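Zendine Relief Fund
Progress report, November
Project: Household supply support, Cinach district

Deliveries to Cinach continued through the reporting period, though on a shorter schedule than planned. The road from Pálfi was closed to trucks twice, and the second closure held up flour and cooking oil for 13 days. Both loads have since arrived and been distributed.

Prices in the district market kept rising. A sack of flour costs 40 percent more than it did when the grant began, and bottled gas is hard to find at any price. We moved part of the transport budget to food purchase, as agreed in our last call. The Zamness bakery is open again and bakes four mornings a week, depending on diesel.

Power remains the main problem. Lines supply the east side of Cinach for three or four hours in the evening. The warehouse generator ran on rationed fuel, so we did our packing in daylight and stopped using the cold room. Medicines that need cooling are now kept at the Pálfi clinic.
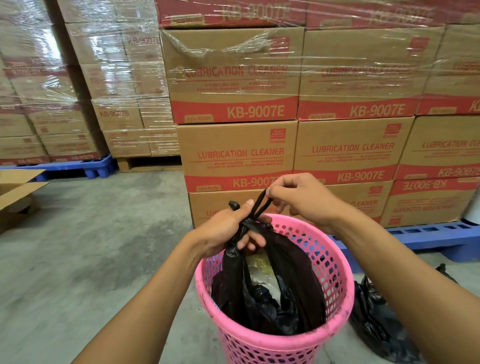

Tying up a garbage bag in a warehouse aisle.

Parcels went to 200 households, which meets the target for this stage. Another 100 families are registered and waiting. Most of them came from the villages north of the river and are staying with relatives. We can cover them at the present parcel size only if the second payment comes before the end of the quarter.

Water trucking has started on the east side. Two of the three tanks are in place. The third is still in Pálfi waiting for a fitting, and the supplier has given us no delivery date.

Next period: finish the tank installation, begin parcels for the waiting list, and send the revised budget with fuel as a separate line.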